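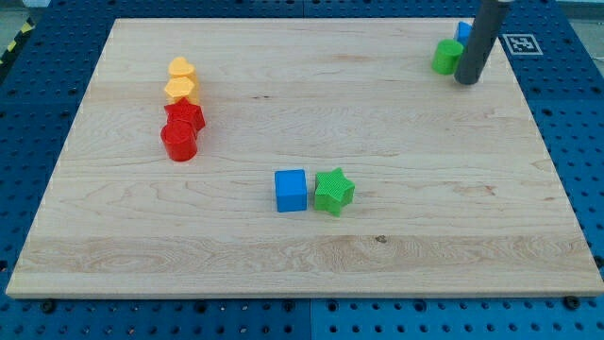
Chapter 4

Sorting, Grouping and Putting in Order

Give a four-year-old a heart, a hexagon, a star and a short round cylinder, and ask her to put together the ones that belong together. Then leave the room, if your nerves allow it. When you come back she'll have done something with them, and whatever she has done, she'll be able to defend it at length.

She may have put yellow with yellow and red with red, as most adults would. She may have set the cylinder off by itself on the grounds that it rolls. One boy in Fouzia Paracha's morning class at Clellier kept the heart and the star as a pair and pushed the other two away. The heart and the star, he explained, are things you can draw on a birthday card. Paracha wrote this down and has been trying ever since to draw a birthday card with a hexagon on it.

This chapter is about that small act of deciding. We sort so often that we've stopped noticing it: socks, mail, forks, relatives. Every sort rests on a rule, and the rule is usually left unsaid until two people turn out to be using different ones. Anyone who has shared a kitchen cupboard will know the feeling.

4.1 What counts as a rule

A sorting rule picks out one property and ignores the rest. "Color" is a rule. "Shape" is a rule. "Has points" is a rule too, and a slipperier one than it looks, as you'll find when you ask a class whether the corners of a hexagon are points. Set aside a good part of Wednesday for that conversation.

Two things make a rule usable. First, you must be able to apply it to every object in front of you. Second, two people applying it separately should end up with the same piles. "Nice ones" passes the first test easily and fails the second before lunch.

Notice that the same four blocks can be sorted by color into two groups of two, or by shape into four groups of one. Young children often find the second result disappointing. A group of one doesn't feel like a group, and some will quietly move things around until nothing has to be alone. Resist correcting this too quickly. Ask what the group is called, and wait.

4.2 From piles to rows

A pile has no first member. A row does, and this is where ordering begins. Once objects stand in a line, the child has to say something about position: what is next to what, what comes after, which end is the start.

The last of these causes more trouble than the other two combined. Take a row that runs away from you across a table, with the yellow blocks at the far end and the red ones close to you. Is it a red-then-yellow row or a yellow-then-red row? The child on the other side of the table has a firm opinion, and so do you. Both of you are right, and the argument can be kept going until snack time.

Gwawr Hughes settled the matter in her own classroom by putting a paper frog at one end of the table and announcing that all rows start at the frog. We recommend this, or any animal you have on hand.

A row can also carry a grouping inside it. If the two yellows stand together and the two reds stand together, the row is sorted by color even though the blocks have never been put in piles. If the colors alternate, the row has a pattern of a different kind, which we take up in Chapter 5. If the order seems to follow no rule at all, ask the child who made it. There is usually a rule. It may involve who is friends with whom.

4.3 A word about materials

You don't need a special set. Sundaram makes a good one, and it costs what you'd expect a good one to cost. Buttons, pasta and bottle caps all work, with the usual cautions about small objects and small mouths. What matters is that the pieces differ in at least two ways, so that there's something to choose between and something to ignore. A bag of identical white buttons teaches patience and very little else.

Give the children a clear surface to work on, wide enough that a row can be laid out at full length. A plain board does well. It marks off the working space, and it can be lifted off the table when paint arrives early.

Before you read on

Try the following yourself, with real objects. Reading them through while nodding doesn't count.

Choose four things from your desk and sort them into two groups. Write the rule on a slip of paper and turn it face down. Ask a colleague to look at your groups and state the rule.

Now sort the same four things again by a different rule. If you can't find one, swap one object and start over.

Stand two of the objects in a row and describe their order to someone sitting across from you. Keep a note of how long it takes before either of you says "my left."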